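Chapter 4
Building an Arm in a Shared Workshop

Learning goals
After studying this chapter, the reader will be able to plan a small robot arm for a shared workshop, choose a safe place to mount it, and prepare a written record of the build.

4.1 The Project
The arm used throughout this chapter was built by Piyumi Hettiarachchi and Junaid Rind at the Rasumar workshop, where members share benches, tools, and storage. It has a reach of 62 centimeters and carries a small camera at the wrist. The base is bolted to a plate 30 centimeters wide, which is clamped to the bench and removed at the end of each session.

Members who build in a shared room must plan for the room as well as for the machine. Cabinet doors may be opened by other members during a test. Ceiling lights also matter: when the wrist tilts upward, bright tubes against a dark ceiling can make it hard for the camera to record detail in the darker areas. The builder should run the wrist through its full range at low speed and review the camera view at each stop before any task is attempted.

Terms used in this chapter: base plate, wrist joint, reach, stop position, exposure.

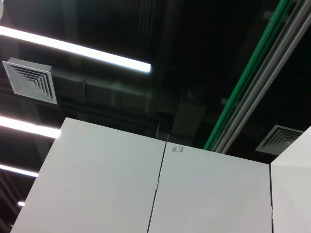

Should the camera exposure be set by hand or left on automatic?
Set it by hand for the first tests, with the wrist facing the bench. Automatic exposure changes as the camera turns toward a light, and two views of the same part may then differ in brightness. Record the chosen setting in the build log.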